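Budget and Equipment Plan, Fruit Sorting Cell
Project Stirkcombe, interim report, November 18, 2022

So, money! When I started this in April I figured the arm would eat the whole budget, but the department already had one, and what I've really been shopping for is all the stuff that goes with it. My cap for the year is $431, and I've spent $167 of it so far.

Most of that went to Lisance for the wrist camera mount and cables. The gripper pads came from Caser (I asked Lowther for a quote too, but their minimum order was way over what I need). The tape, the board and the fruit are the cheap part — I keep buying bananas and then eating the test set.
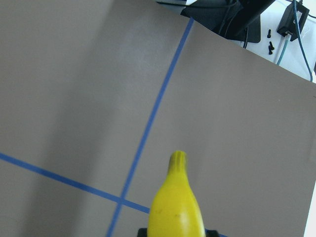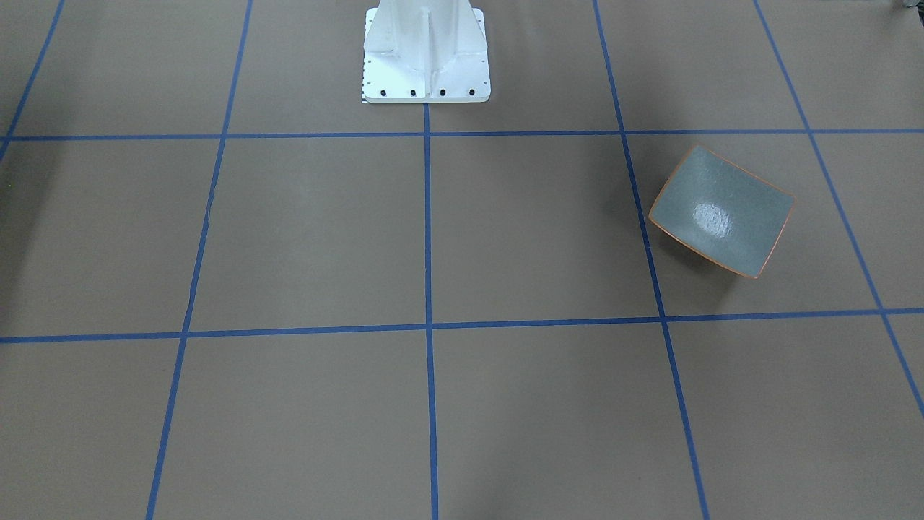
Banana in the gripper (first picture), and the taped grid at the foot of the pedestal with the square bowl (second picture).

Next on the list is a backup set of gripper pads. I want 2 sets on hand before the long runs start, and Caser sells them for $40 a set, so I'm putting in for one now and keeping the rest for a better light. I'd love a second camera as well, but that has to wait for next year's money.

One thing I'd do differently: get the shipping cost in writing before ordering anything! I left it out of my first spreadsheet and had to redo the whole page. The new version has its own column for it, plus one for delivery time, and I'll send that in with the parts request.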